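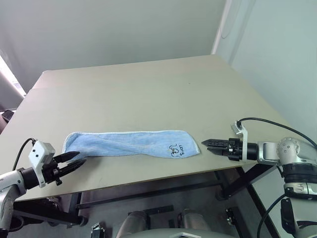

Flodham Linen Notes, read me first

Towels get folded badly in more ways than most laundry guides admit, and these notes were put together to record the bad ways as well as the good. The collection covers hand towels and bath towels on a flat table, from crumpled to folded. A lot of published folding advice starts with a towel already square and smooth. Ours often start like the light blue one, long and narrow with a twist toward the middle, and a white hem that is the best clue to which way the cloth runs.

What is in it
100 entries, each on a single towel. Every entry has a start state, an end state and a short written note. Colours are plain where we could manage it. A few towels carry embroidery, and we left those in, though a motif near one end makes it easier to tell the ends apart and may flatter the results.

Labels
state: crumpled, twisted, flat, half folded, folded
hem: seen, partly seen, hidden
finish: 1 to 3, where 3 means the edges line up

Be wary of the finish score. It was given by eye, and a 2 from one person could pass for a 3 from another. We tried a ruler for a while and dropped it – terry cloth stretches, and the numbers looked more exact than they were.

How the towels were chosen
Most came from the Rultari guest house, which was clearing its cupboards in January. The rest were bought new from Desmet and washed before use. New towels behave differently from old ones, or so everyone told us. We haven't seen enough to agree, and 30 new towels won't settle it.

Known problems
"Twisted" and "crumpled" overlap. If a towel has one clear long direction, we called it twisted, but the rule came in late and the early entries were only partly checked against it.
Pale towels on a pale table have soft edges, so hem labels there are less reliable.
There are no fitted sheets. Please stop asking.

Use
Fine for comparing folding methods or for teaching the labels. We wouldn't use it to claim that one method is best for every home, whatever the Ferden leaflet says about its three-fold system. Corrections are welcome if they give the entry number and the label you think is wrong.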